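**Can a machine fold my shirts yet? (small workshop owner asking)**

---

**gisdale_intan** wrote:

Hello to all. My name is Intan Manurung and I have a small laundry and mending shop in Gisdale, two rooms. I read this board already for long time but I never posted.

My question is simple. Washing is done by machine, drying is done by machine, and then I stand and fold for the rest of the day. In February I folded 1,141 pieces, I know it because we bill by the piece. A salesman from a firm called Lustier told me that in his opinion "folding is solved". I would like to hear from people who do not sell anything.

For me the problem starts before the fold. A shirt that arrives on the table flat is easy. A shirt that arrives like the blue one on the green sheet is another matter, because first you must find out where the shoulders are.

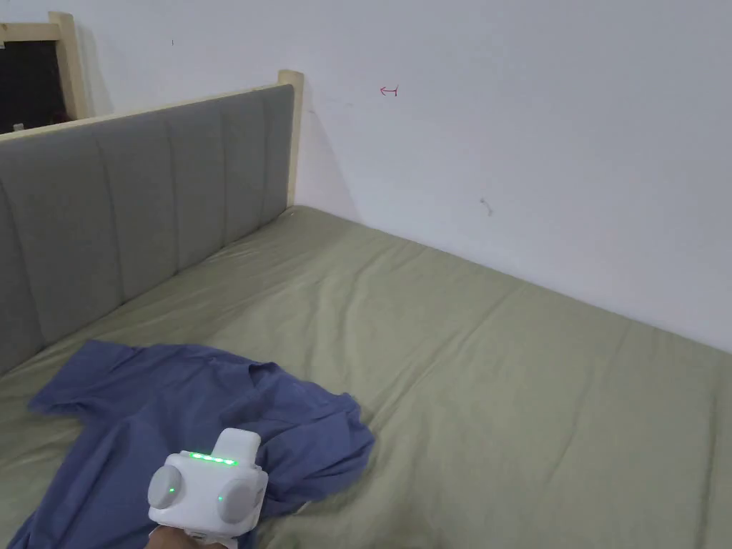 My mother taught me to look for the side seam and follow it with two fingers until the sleeve. I do it without thinking, maybe three seconds. Can a machine do this today, with any shirt, not only with the one from the demonstration?

---

**dinerman2** wrote:

Short answer is no, not at a price you would like.

I run the back of a place named Diner (yes, that is the whole name) and we looked at a folding unit for aprons and towels. Towels were fine. Aprons have strings, and the strings went everywhere. The unit also needs somebody to clip each piece on by hand. If I have to pick it up and clip it, I am already halfway to folded.

---

**Usman_k** wrote:

I disagree a little with dinerman2. You are talking about the clip-on type, and this is old thinking. The newer work is with two arms and a soft pile, and the arms learn from people doing it. I have seen a pile of mixed T-shirts get folded with no clipping. Slow, but it was done.

Also I think we should separate two questions:

1. Can it be done at all?
2. Can it be done over 400 times a day without a person standing next to it?

For the first I say yes. For the second I say not yet.

---

**gisdale_intan** wrote:

Thank you both. Usman, what is slow? If it is two minutes for a shirt but it works in the night, this is interesting for me. I do not need it to be faster than I am. I need it to be alone.

---

**Usman_k** wrote:

The one I saw was near two minutes, yes. But I would not leave it alone in the night. Once it took two shirts together and folded them as one, very nicely.

---

**pressroom_olga** wrote:

I have to say that a single shirt is not the test. Give it a fitted sheet. I do bedding for guest rooms, and elastic corners are where every machine I tried gave up. A flat sheet goes through the ironer and comes out folded. A fitted one I still do on the bed or over my arm.

About the price — we were quoted 600 a month for a rented unit, and it handled flat pieces only. My ironer does this already.

---

**dinerman2** wrote:

Olga, same here. And Usman, "it can be done at all" does not help a person with two rooms. If it folds two shirts together, then she unfolds, checks and folds again. This is more work.

---

**Usman_k** wrote:

Fair. But five years ago it could not lift the shirt. I only say do not close the door.

I think what is hard is the contact with the cloth. Soft fabric on a soft surface is worse than on a table, because when the fingers press down the mattress goes down too, and you can pinch the sheet together with the shirt. Intan, try it yourself with kitchen tongs. Put a T-shirt on a made bed and pick up only one layer at the hem.
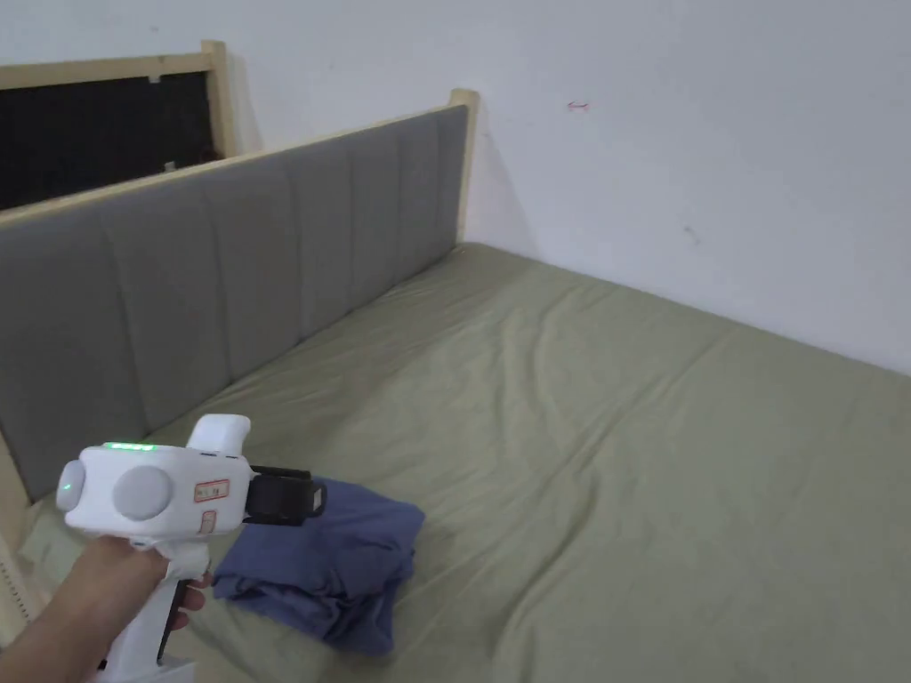

### Reply from gisdale_intan, later the same evening

I did the exercise with tongs. My daughter laughed very much. On the table I took one layer nearly every time. On the bed I took both layers, or the sheet, and one time nothing. So I understand better now what you mean.

I will not sign with Lustier. I asked them if I can bring a basket of my own clothes, with children's things and one blouse with a bow, and they said the demonstration uses their own shirts. For me this is an answer.

Olga, may I ask which ironer you have, and does it take a single duvet cover without somebody on the other side? This would help me more this year.

---

**pressroom_olga** wrote:

It takes a single, but feed the closed end first and button it before. For a double I call my husband. I will send you the model in a message, I must look at the plate behind it.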